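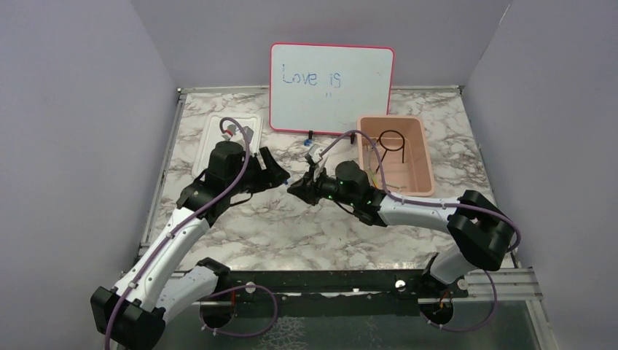
Tabletop with the message board, white tray and pink bin, Nultthorpe workroom

Progress report to the Prenard fund, September
Prepared by Marlene Kuhlmann

Message board

The plan called for a short sentence on the small whiteboard and a cleared table around it. The board stands up on its feet and has "Love is" on it in blue. I would not call that a sentence. Samuele Benedetti has listed the board as complete in his own notes and I have asked him to change that.
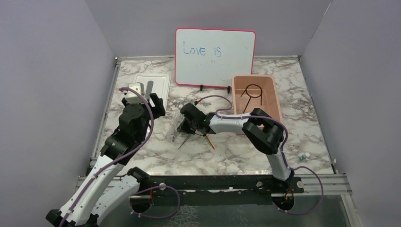
My other doubt is the marker. The blue line is thin, and I question whether visitors will read it from the door. Rosemarie Schmieder wants to buy thicker pens out of the 177 dollars left under supplies. I have approved one pack.

Tray and bin

We were told that one tray and one bin would be enough to keep the table in order. I am not convinced. Of the 32 sorting sessions in the grant, we have held 4, and Idrisa Mabula and I still disagree over what belongs in the pink bin. A written list is due before the next payment request.

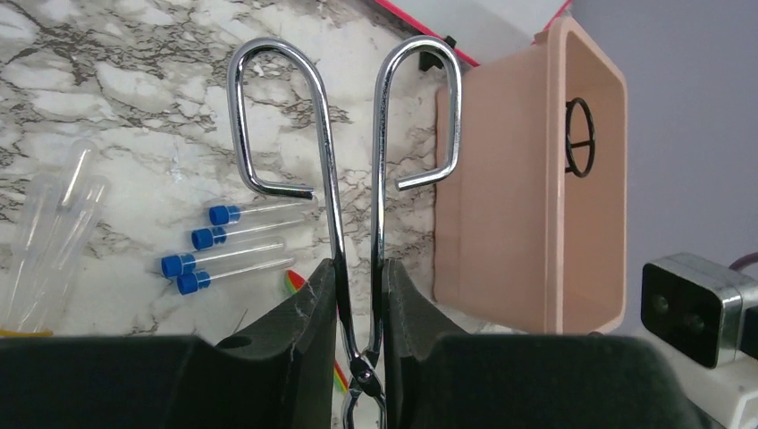
Tongs and tubes

The tongs are shiny metal with looped handles, and the tubes are clear plastic with blue screw caps. Both stay on the inventory. Steinbach's offer of 55 more tubes should wait until there is a rack to put them in.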